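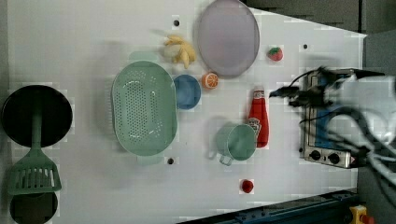

*Mein Testtisch mit dem Greifer über dem kleinen Ofen. Rechts unten der Not-Aus.*

## Greifer-Bausatz Undell 2 von Stonside: meine Erfahrung nach 9 Wochen

Ich habe den Bausatz im September gekauft, für unsere offene Werkstatt in Brikcombe. Bezahlt habe ich 900 Euro, mit Netzteil, aber ohne den Arm. Der Arm war bei uns schon vorhanden.

**Aufbau.** Die Anleitung hat 16 Schritte und ist bis Schritt 9 sehr gut. Danach werden die Bilder klein, und man muss raten, welche Schraube gemeint ist. Ich habe zwei Abende gebraucht. Ein Schlüssel für die kleinen Schrauben liegt bei, er ist jedoch aus weichem Metall und war schnell rund. Bitte gleich einen eigenen nehmen.

**Kabel.** Hier bin ich nicht zufrieden. Die mitgelieferten Kabel sind zu lang für unseren Arm und hängen in Schlaufen herum. Von oben verdecken sie mir manchmal die Sicht auf den Gegenstand. Kabelhalter muss man extra bestellen, das finde ich bei diesem Preis nicht richtig.

**Greifen.** Ich übe mit Spielzeug für die Kinderküche, denn es ist leicht und die Formen sind sehr verschieden. Die Ketchupflasche und die Tasse mit Henkel nimmt der Greifer sicher, auch wenn sie liegen. Die Erdbeere ging nach einer kleineren Einstellung der Kraft auch. Schwierig bleibt der große lavendelfarbene Teller: Er liegt flach auf der Platte, und die Finger kommen nicht unter den Rand. Beim grünen Pfannenwender muss man den Stiel treffen, sonst dreht er sich weg.

**Software.** Das Programm Subramaniam ist kostenlos dabei. Es startet langsam, aber es ist mir in der ganzen Zeit nur einmal abgestürzt. Die deutsche Übersetzung ist leider schlechter als mein Deutsch, deshalb benutze ich die englische.

**Support.** Ich habe wegen eines lockeren Fingers geschrieben und am nächsten Vormittag eine Antwort bekommen, das Ersatzteil kam ohne Kosten.

Von mir gibt es vier von fünf Sternen. Einen Stern ziehe ich für die Kabel und den Schlüssel ab. Wer flache Sachen greifen will, soll vorher fragen, ob es die dünnen Finger wieder zu kaufen gibt. Bei mir waren sie ausverkauft.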